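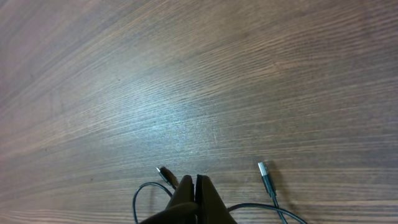

Up at 5:30 and on the road with the trailer before it got light. Practice at Pimentel opened at 9 and I wanted a spot near the wash rack. Got one, two down from Mwangi Mfinanga, who had already been there an hour and had his hood off.

They changed the tires on us again for September. Right rear has to be the harder compound now, and you buy it at the track from the Zamlow truck or you don't run. I bought one. I'll need another before the last race if this one wears the way the last batch did.

First session was bad. Car pushed all the way through one and two and then got loose coming off four, so I was fighting it at both ends. Took a round of wedge out and dropped the tire pressure a little on the left side. Second session was better on entry but no faster. I was still three tenths off Mwangi. He came over and looked at my right front and said the shock was dead. He was right. I could push it down with one hand and it just stayed there. I had put that shock on in the spring and never checked it after the wreck in July. Should have.

Borrowed one from Elaine Bezerra. She runs the same chassis, number 27, and carries spares for everything. I owe her a shock and lunch.

Heat race: started sixth, finished fourth. Car was good on the bottom. Passed two on the restart and then got stuck behind the 59, who ran the middle and wouldn't move off it. Fine, it's his lane.

Feature was supposed to go at 7 but they had trouble with the lights on the back stretch and we sat until almost 8. Track dried out a lot in that hour. I started 11th. Didn't change anything because I didn't know what to change, and by halfway the bottom was slick and everybody who could go was up by the wall. I moved up too late. Got back a few spots when two cars tangled in turn three, and finished ninth. Mwangi was second. Elaine won her class by half the straightaway.

No damage except a scrape on the left door and a bent nerf bar, which was bent already.

Loaded up by 10:15. Stopped for gas and a sandwich and was home a little after midnight. Left the car on the trailer.

To do this week: order two shocks, straighten the bar, check the toe, grease the rear end, call Mosico about the fuel pump they still haven't sent. Also the entry for the last race has to go in through Clerkuleo now and I don't have the password. Return Elaine's shock.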